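The quote from Varkar was open on Amparo Escobar's kitchen table when Sunil Debnath came in, and he read it standing up with his coat on.

"Per pair," he said.

"Per pair. Cable included, charger extra."

He sat down. They had been going over the equipment plan since lunch, and she had covered the back of an envelope with numbers and crossed most of them out. Zaltlow wanted a plan by morning. Zaltlow was the parent company and paid for everything, and it liked its plans on one sheet.

## Line one: grippers

The job was cabinets. Somebody at Zaltlow had decided that the first home robot the company sold would open cabinets and drawers in bathrooms, and to teach it that, people had to open a great many cabinets and drawers by hand, holding grippers, in bathrooms that belonged to other people. Amparo's part was finding the bathrooms and the people. Sunil's part was the money.

"How many pairs did you ask for?" he said.

"Thirteen."

"We have eleven operators."

"And two spares. Things get dropped. Last May we lost a day because a finger pad came off and the only other set was in a van two hours away."

Sunil wrote 13 on his pad and then wrote 11 under it. He was not a hard man about money. He had simply been asked the same question by the same vice president for four years, and the question was always why there were two of something.

"Essien makes a cheaper one," he said.

"I know. I tried it."

"And?"

"It's heavy. I held a pair for an hour and I couldn't open a jar that night. You put that in an operator's hands for a full shift and they quit, and then I'm hiring."

"What does hiring cost?"

She turned the envelope around so he could see. He looked at it for a while. Then he crossed out the 11.

She opened her laptop to the site folder so he could see how the kit was used, because he had never been out to a home and she thought that was part of the trouble. He pulled the chair around next to hers.

"White cubes behind the fingers," he said. "With the patterns."

"Markers. That's how the software knows where the hands are. If one gets scratched up, you replace it."

"Are replacements on the quote?"

They were not. She wrote it on the envelope.

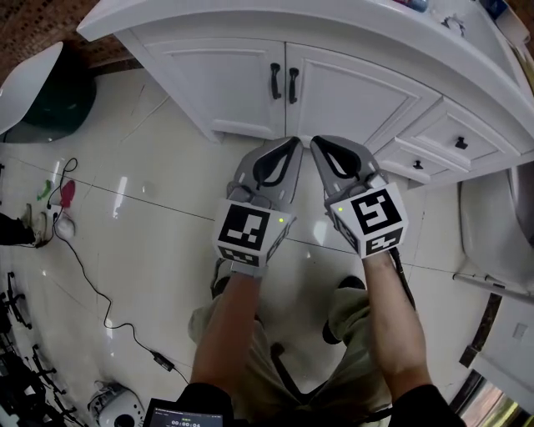

## Line two: the floor

"You've got cables all over," Sunil said. He pointed at the left side of the laptop screen, where they lay tangled on the tiles. "Is that usual?"

"It's a bathroom. There's nowhere to put anything."

"So what do you need?"

She hadn't asked for anything there, and she said so. He told her to think about it, and went to hang up his coat. When he came back she had written down cable ties, short cables, a bag with pockets, and a floor mat.

"What's the mat for?"

"Tile. If somebody drops a gripper on carpet, it's fine. If they drop it on tile, it's your two spares."

He did the mats in his head. They cost less than one finger pad each. He put them down at one per operator and didn't ask for a second price.

## Line three: time

The real money was in hours, and they both knew it, so they had left it for last. Eltau, the staffing firm, had raised its rate on 1 January 2026, and the letter was in the folder with the quotes. Amparo had booked 91 homes. Each one took a morning or an afternoon, counting the drive and the setup, and a few of the owners wanted someone from the company there the whole time.

"Could an operator do two homes a day?" Sunil asked.

"On paper."

"I'm asking you."

"No. Some could. You'd get worse work in the second one. They get tired and start yanking the handles. Then the robot learns to yank."

He had his pen on the line where the plan said operator shifts. The number there was 272. The vice president had told him on the phone that she hoped to see it start with a one.

"If I cut this," he said, "what goes?"

"The small bathrooms. They're the slow ones. You can't get around the toilet, you're standing half in the doorway, and it takes three tries to set up."

"And what if we don't have the small ones?"

"Then we sell a robot for people with big bathrooms."

Sunil looked down the hall. Amparo's own bathroom was at the end of it, with the door open. He had used it earlier and had hit his elbow on the sink.

He left the number alone. Under it he wrote a note in small square letters saying that the small rooms were the product, and he initialed it, so that the question would come to him and not to her.

Amparo got up and put the kettle on. It was dark out by then. She asked if he wanted to stay and eat, and he said he should get the sheet typed first, and she cleared the envelope and the folders off the table so he would have room.

"What about the charger?" she said from the stove.

"What about it?"

"It's extra. I told you when you came in."

He found the line on the Varkar quote, near the bottom, in lighter type. One charger did two pairs. He worked out that thirteen pairs needed seven, and that the seventh would have an empty slot on it, and that the vice president would ask.

"Seven," he said, and typed it in.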